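# Brunard hand gripper: setup and care

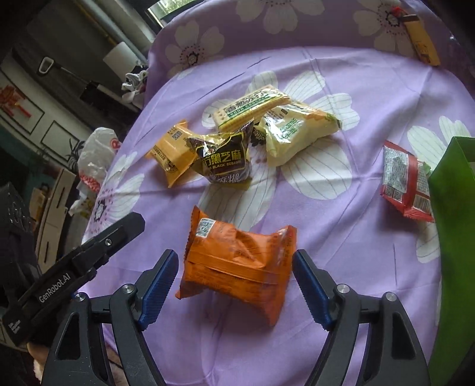
*Hand-held gripper with its ridged blue pads open over an orange snack packet.*

The **Brunard routine** is a setup and upkeep procedure for two-finger hand-held grippers used to record grasping tasks. It was written by Hui-mei Lo at Trutetti and first circulated in March 2019.

The routine starts with the finger pads, which are wiped, checked for torn ridges and closed against each other to see that they meet evenly. Pivot screws are then snugged by hand. A trial set of crinkled food wrappers follows, usually on bedding, where a soft surface lets the packets shift.

Lo's notes call for new pads after 900 grasps. The basis for that figure is thin - it rests on 27 pads from one batch, and no worn pad was tested beside a fresh one. Arain, a repair shop, reported pads still usable at twice the count.

The claim that the full check takes about 30 minutes is also disputed. It leaves out camera alignment, covered in a separate Bronulance guide.

## See also

- Pad wear
- Parallel-jaw gripper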